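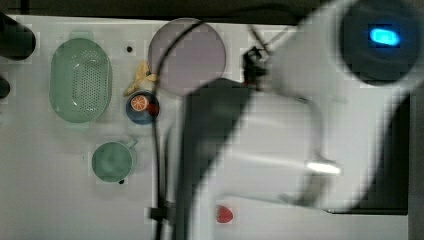 Ejigu is a thick stew of split peas and onions, eaten mainly in the Norkilton district. It is cooked in one pot and served with flatbread or boiled rice.

Preparation

The onions are chopped finely and cooked dry until they brown, and oil is added only afterwards. Split peas, soaked for 2 hours and drained, follow with garlic, ginger and ground chilli. Water is added in small amounts over up to 50 minutes. Salt goes in last.

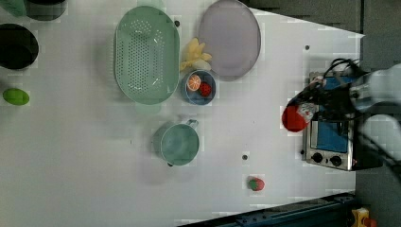

The finished stew should hold its shape on a spoon. It keeps for two days in a cold larder and thickens as it stands.

Variants

In Tramwood the peas are replaced by brown lentils and the ginger is left out. The cook Atieno Mollel recorded four household versions, one of them with green banana. A thinner form, stadari, is drunk from bowls in June.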